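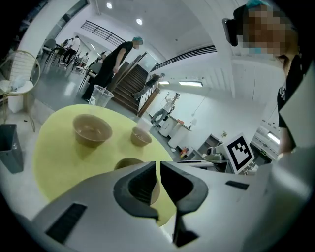
Handheld Collection / Notebook

Dec 18, 2019. Entry by F. Ocampo.

Round-table cup task, continued. Paper cups in two sizes plus one clear plastic cup set back toward the far edge. Question for this block: does the wide-lens wrist view hold enough of the room to keep pose tracking stable when the fingers are close to an object? Bekside pipeline, default settings, no loop closure.

Log so far is 1158 episodes under the Sketumwood task list. Tracking drops cluster in the approach phase, usually when the table top takes up most of the view. Re-ran the worst 200 with the relocalization window set to 3 s. Fewer drops, but recovered segments show a jump of up to 2 cm at the rejoin. Not usable for grasp labels. Flagged those and left them in the raw folder. 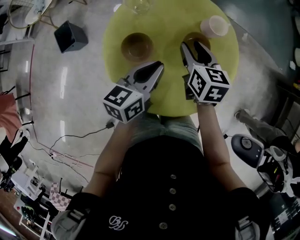
Photo: Princess Padilla

Two-handed version, bowls. Both grippers carry a marker cube at the base, so the overhead view gives a second pose estimate to check against the onboard one. Agreement is good with the cubes upright. It gets worse when the wrist rolls and only one face is readable; the solver then flips between two solutions. Padilla suggests rejecting any single-face detection outright. I would keep them and lower the weight. Will try both on the same subset.

Bañez script still writes left and right swapped in the header. Patched locally, not pushed.

To do:
- gripper width calibration, right hand, repeat
- ask Stevon for the clock offset between head and wrist streams
- rerun the subset with the flip check on
- move flagged episodes out before the December export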